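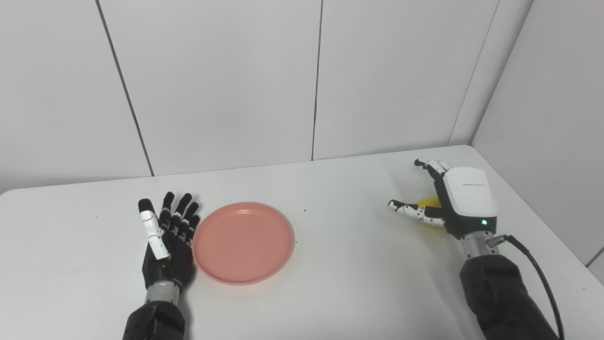 Why is the number of burrows in a bank swallow colony larger than the number of nesting pairs?

Many burrows are never used for nesting. Some are abandoned part way through digging, some are left over from an earlier season, and some are dug by birds that end up nesting in a different hole.

Unit 2: Estimating colony size in burrow-nesting swallows

Last updated: April 2025

Background

Bank swallows nest in near-vertical faces of sand, silt or fine gravel. Natural sites are mostly cut banks on rivers and lake shores. Gravel pits and road cuts are also used. The birds dig horizontal burrows, usually in the upper part of the face, and the nest chamber is at the far end. An observer on the water or on the opposite bank sees only the entrance.

Colonies move. A face that slumps over the winter may be too shallow in angle the next spring, and a fresh cut nearby may take most of the birds. For this reason a single bank is a poor survey unit. These notes use the reach, meaning a fixed length of shore with marked end points.

Terms

Burrow: any round or oval entrance that appears deeper than it is wide.
Scrape: a shallow start with a visible back wall. Scrapes are recorded separately.
Active burrow: a burrow with evidence of current nesting, such as repeated entry by adults or chicks at the entrance.
Occupancy: active burrows divided by all burrows.
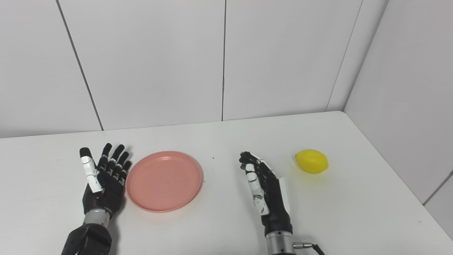

Figure 2. Left hand upright at the white table.

Worked example: Meder reach

The Meder reach at Potonside is 700 m long. The full count gave 2,915 burrows, of which 1,986 were classed as active.

Occupancy = 1,986 / 2,915 = 0.68

Density should be given for both totals. All burrows: 4.2 per meter. Active burrows: 2.8 per meter. If only the first figure is reported, the colony looks half again as large as it is. Older reports for Trudomley give burrows alone and cannot be compared with active counts without an occupancy estimate from the same season – borrowing one from another site is not acceptable in the coursework.

Sources of error

Low sun puts shadow into scrapes and makes them look like burrows. Old entrances weather to a wider, ragged shape, but so do new ones after heavy rain. Late in the season, chicks from one nest may sit in the mouth of a neighboring burrow. Kingfishers also dig in these banks; their entrances are larger and are left out of the total.

Check visits in March are for bank condition only. Record face height, aspect and any slumping on the Massawe sheet, one sheet per reach.

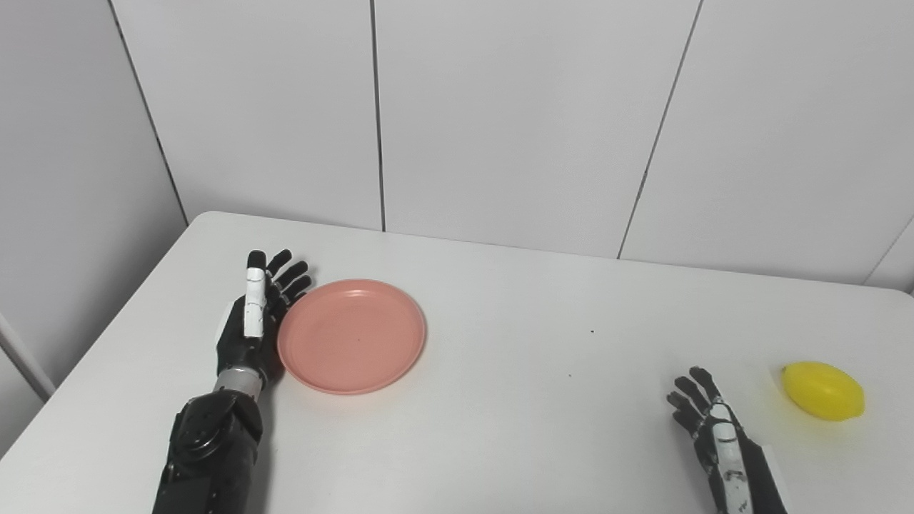 Figure 3. Round pink plate and yellow lemon-shaped object, with both hands.

Reading for the next session: the section on double-observer counts. Bring a calculator and the blank reach map.

Contact the course office | © 2025 Trudomley Field Course | Back to top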